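4.2 Checking and storing slotted spatulas

1. Wash the spatula by hand in warm water. Run a soft brush through each slot from both sides.
2. Lay the spatula on a flat surface and look along the head. Discard it if the edge is split or melted. 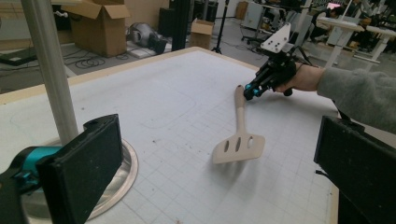
3. Dry the head with a cloth, then leave the spatula on the Pledel rack for 20 minutes.
4. Hang it by the handle or store it flat in drawer 2.

Note: Do not stack other utensils on the head — a plastic head can warp under load.

CAUTION: Keep plastic utensils at least 18 inches from a lit burner.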